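Kondetti hearing, anyone else listen all the way through?
Forum: State and Local Politics

millpond_reader wrote:
I missed the morning session because of work and caught the rest on the county stream after supper, with a plate on my knees and the dog wanting half of it. For those who haven't followed along, the oversight panel had the deputy administrator in to explain how the Kondetti drainage contract went to Skiment with only 2 bids on the table. I wanted to like the answers, I really did, because I voted for this administration and I still think they've done well by the libraries. But when he was asked who had seen the draft award letter before the vote, he said no one outside his office. Then an hour later he talked about "the comments we got back from public works." Well, which is it? You can't get comments back on a letter you never sent out.

oldferryroad wrote:
Thank you for posting, I was hoping somebody would! I did hear the morning part (I'm retired and this is my television now, my wife says) and I took it a little differently. I think he was talking about two separate letters. There was the draft award and there was a scope letter before it, and the scope letter did go to public works, that's on page 131 of the packet. He's not a smooth talker and he was plainly tired. I wouldn't hang a man for mixing up his paperwork.

millpond_reader wrote:
That's fair, and I went back and looked at page 131 before answering you. It does mention a scope letter. What bothers me is that the question was about the award letter by name, and it was put to him twice, and the second time rather slowly. I've got my packet spread out at the kitchen table this evening and I'm going to go through the rest of it with a pencil.
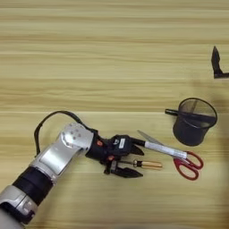

Table and arm, evening.

If I find the public works comments themselves I'll type them in, unless one of you gets there first.

Teixeira_Ave_Mom wrote:
I'm with millpond on this one, I'm afraid. I sat through the Gakis bridge business back when my kids were small, and it went exactly the same way, with everybody being so sorry about the confusion and then the confusion always landing in the same direction. Tired or not, he had a lawyer sitting right beside him and plenty of time to say "I misspoke." The chair practically held the door open for him.

And can I say how good the chair was? I've never been a fan, but she kept her voice down and she let him finish every sentence.

oldferryroad wrote:
She was good, I'll give you that. The Gakis bridge was a different crowd altogether though, and I don't think it's right to put that on people who weren't there. Remember the vote on this one was in July, with half the staff away. I've seen sloppier work than this with nothing behind it at all.

culvert307 wrote:
I live at the low end of Kondetti and I have water in my basement every spring, so forgive me if I care more about the pipe than the letters. Does any of this hold up the digging? We were told work would start once the first 100 permits cleared, and now there's not a word.

millpond_reader wrote:
culvert, I'm sorry, that's miserable. The chair said the contract stands while they look into it, so as I understand it the work can go ahead. Call the clerk in the morning and ask for the permit count, they've always been kind to me on the phone.

Teixeira_Ave_Mom wrote:
And ask whether the written answers will be posted. He promised them to the panel before the next session, and I'd like to read them next to what he said out loud.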